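**Replacing a dead drive – clone or fresh install?**

**plonley_mal:** Old desktop, 2 TB drive, some 20 bad sectors since August. Clone it or start over?

**rostam_k:** Clone it now, while it still reads. Takes an evening.

**shahla.m:** Disagree. A clone copies the damaged files too. Copy your documents off, then do a clean install.

**rostam_k:** You can run a file check afterward. I did that on mine and lost two photos – nothing else.

**shahla.m:** Two you know of.

**plonley_mal:** Going with the clean install. Documents are copying now, 90 GB to go.
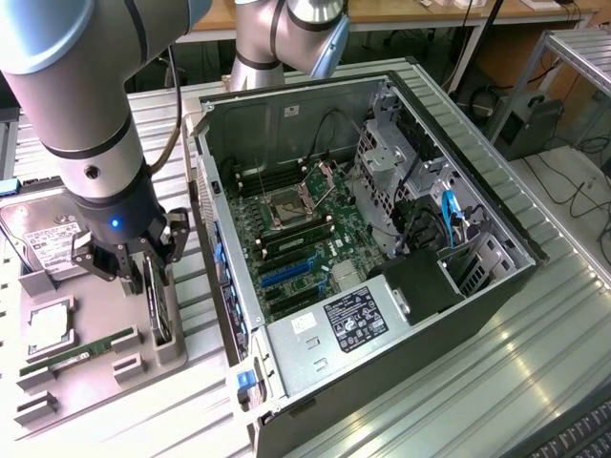
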